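Stetix Community Boards › Old Hardware › Repair and Reuse
Thread: Empty socket, bent pins, and whether an office tower is worth saving
518 views

puvdale_tim
Picked up a Dell tower from an office clearance. The CPU had already been pulled. I want to use it as a file server for the house: two drives, light duty, on all the time. Before I buy a processor I'd like to know what I should check on the board, and whether the idle power makes the whole idea silly.
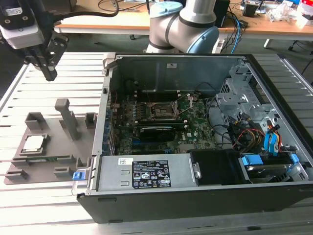
Reading time: 2 min

Baumgart
Check the socket first. Use a torch at a low angle and look along the rows from two sides. A bent pin shows up as a break in the pattern of reflections. Don't touch anything until you've looked from both directions, and don't blow on it. If the pins are good, find the board revision and match it to the supported CPU list. Office boards often take fewer chips than the socket would suggest.

narnevar
Agree on the socket, disagree that this is where to start. Test the power supply before spending a cent. Some Dell supplies use their own connector, so read the pinout for that exact model and don't assume a standard tester will fit. If the supply is dead and the replacement is an odd shape, the project is over.

Baumgart
A supply can be replaced or adapted. A damaged socket on a board like that is the end of it – the rework costs more than the machine. Socket first.
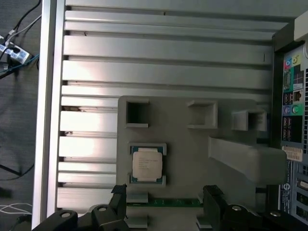

The other thing is storage. Count the SATA ports before you plan for two drives plus a boot disk. If you come up short, boot from a small USB drive and keep the ports for data.

Fergus Rennie
I ran a similar tower as a file server for years. With the graphics card out and the drives spun down it drew less than I expected, but still several times what a small modern box uses. Mine cost me $114 a year at our rates. Put a meter on yours and do the sum.

puvdale_tim
That's more than I'd hoped. Does removing the card make much difference?

Fergus Rennie
Depends on the card and on whether your CPU has onboard graphics. If it doesn't, some of these boards will halt at start-up without a card. There may be a BIOS setting to ignore it, or there may not.

narnevar
$114 a year pays for a used mini PC fairly quickly. I'd strip the tower for memory and sell the rest.

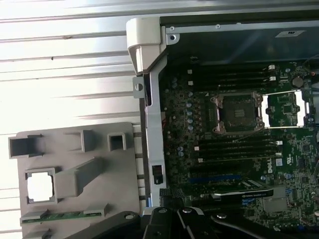
A mini PC with an external enclosure does the same job, makes less noise and fits on a shelf.

Aniela Zieliński
External enclosures over USB are the weak point in that plan. I've had them drop off the bus in the middle of a copy. Internal SATA is dull and dependable, and I'd accept a higher power bill for it. Replace the coin cell as well, and clear the BIOS settings before first boot.

narnevar
Never had one drop. Which chipset?

Aniela Zieliński
Two different ones, same fault. I didn't keep either.

puvdale_tim
Thanks all. I'll go over the socket with a torch tonight, then look up the supply pinout. If both are fine I'll buy the cheapest CPU on the list and meter it at idle.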